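The Thursday Touchline, 7 Oct 2021

So the window has been shut for weeks and I am still getting emails about the winger. I know. I wanted him too! But let me go through where I think Irnwood are with recruitment, as a fair few of you asked after last week's issue and I only gave it a paragraph.

First, the winger. Maron had a price, we had a different price, and the two of them never got close enough to shake hands over. My understanding is that the club went back a second time in July with a little more up front and some add-ons tied to promotion, and Maron said thanks but no. I don't blame them. If you have a player who scores against you twice in one season, you'd probably rather sell him to anybody else (we did the same thing with our left back a while ago and were very pleased with ourselves). Could it come back in January? Maybe. His contract runs down next summer and clubs get a lot friendlier on price once the calendar turns. I wouldn't clear space on the wall for the poster yet.

What I'm more interested in is the center back search, which has gone very quiet, and quiet usually means something is happening. We have two senior center backs. One of them played 46 games last season and you could see it in his legs by the end, poor guy. The other is fine on the ground and a nervous wreck at corners. I'd like a third body in there before the Christmas run, and I'd like him to be tall, loud and left-footed. The name I keep hearing is the captain at Lundgren. He fits, he's apparently open to a move, and Lundgren have always been easy to deal with when they need to balance the books. The catch is that Plolum have been watching him as well, and Plolum can offer him European football, even if it's only the early rounds on a wet night someplace with one stand.

A word on the scouting side. The new-look department has a list of 52 players across all positions, or so the club said at the supporters' evening, and it gets trimmed every month. I liked hearing that. For years our policy looked a lot like waiting to see who got released and then ringing their agent on a Friday afternoon. Now there are reports, follow-up reports, somebody sent to watch the guy train in the rain. It costs money, but so does a striker who turns up with a bad knee. You all remember. I'm not going to bring it up again.

The academy question, then. Several of you wrote in to say play the kids, and I'm with you up to a point. The young goalkeeper is ready for cup games right now, and I'd start him in the next one without thinking twice. The midfielder everybody is excited about needs a loan first. He's tidy, he's brave, he gets knocked off the ball by anyone over twenty-five. Half a season in a rough division and he'll come back a different player, or at least a wider one. I'd send him to Maron if we were on speaking terms.

Anyway, prediction time. One signing in January, a defender, announced far too late in the evening with a blurry picture of him holding a scarf. The winger saga drags on until spring and then he goes abroad. I got one out of four right last summer, so treat this with the respect it deserves.

Weekend stuff: we're away at Plolum, the coach leaves from the usual lot, and there are still seats if you don't mind the back row and the smell of somebody's egg sandwiches. I'll be doing my player ratings on the way home, so expect typos. If you have a question for the mailbag, hit reply and keep it short, please. The four-page formation essays are great but I have a job. 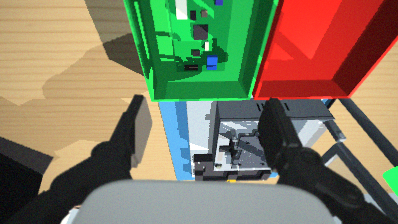
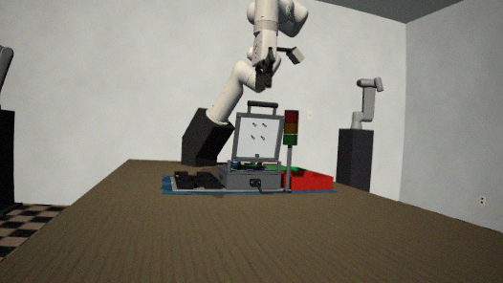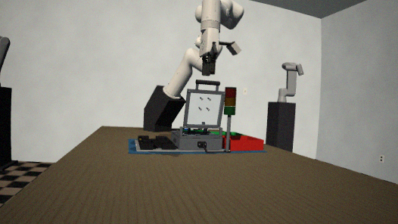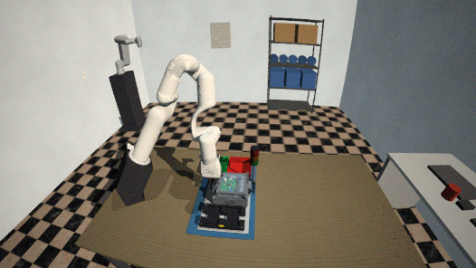

Tabletop work cell, computer renders.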